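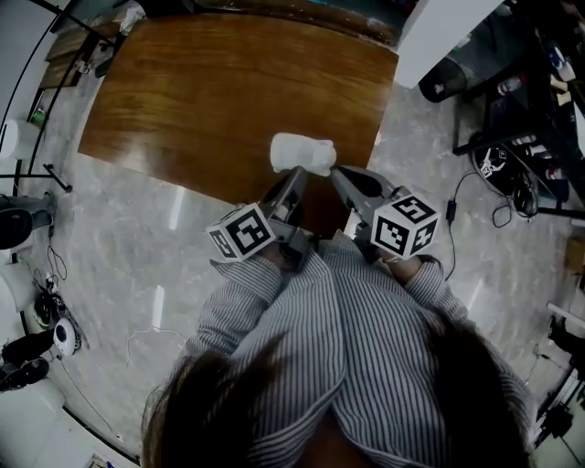 Clearing the table, in pictures
Posted June 8, 2022

Kudow's tidying course costs 130 dollars and runs to 9 lessons, and the first one is about tables. Clear it completely, every night, and the rest of the house will follow. I doubt that. My table gets cleared most nights and the hall closet is still a disgrace.

Still, I said I'd try it until September and post the results on this page. Only one picture is up so far, and it's the one at the top.

Table, with one small white thing near the edge. The grain does look good with a shine on it, I'll give the course that much. Lesson one wants each item "decided on" before it leaves the table. For something that small and crumpled-looking, I fail to see what there is to decide.

Rosalba Lo Presti wrote in to say the method worked on her sideboard - for 5 days. More pictures when I get to lesson two, if I do.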